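Category: Student Projects / Transport
Reading time: 2 min

Final report: waiting times on the Lustanwood to Tatness bus

Our group studied bus line 15, which goes from Lustanwood to Tatness and passes through Cirden. The timetable promises one bus every 20 minutes. Many students at our college told us that this is not their experience, so we wanted to measure it.

We stood at the Cirden stop in the mornings and wrote down each arrival by hand. In total we have 474 arrivals. We also gave a short questionnaire to passengers and received 200 answers, mostly from people under thirty.

The buses from Lustanwood were usually late after eight o'clock, when the traffic at the bridge is heavy. In July, with the schools closed, the delay became much smaller. Passengers were not very angry about the delay itself - they were more unhappy that the stop gives no information. Several wrote that they would walk if they knew the next bus was far away.

We had one difficulty with the method. On rainy days two of us stood under the roof and could not read the line number early enough, so some arrival times may be late by one minute. We kept these in the data and marked them.

For the next stage we propose a small shelter with a display, and a cupboard for lost things, which the Gunawardena bus company now keeps at the depot in Tatness. The cupboard should be simple, in light wood, with a few shelves one under another and an open front, so that even a thing as small as a tuna can on the upper shelf is noticed at once. The cost is not yet calculated, and we would like to ask the company for its opinion before we draw the final plan.

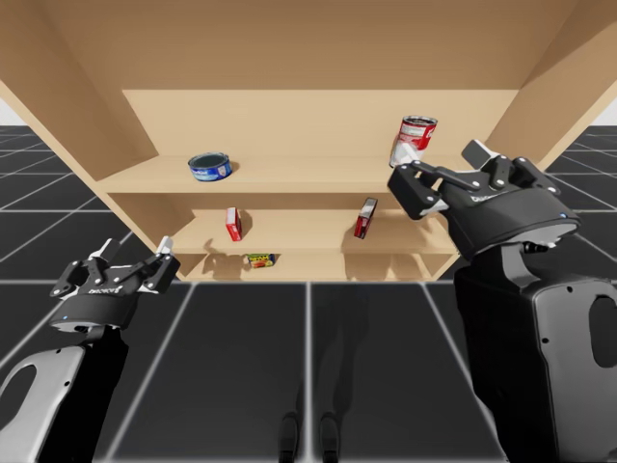
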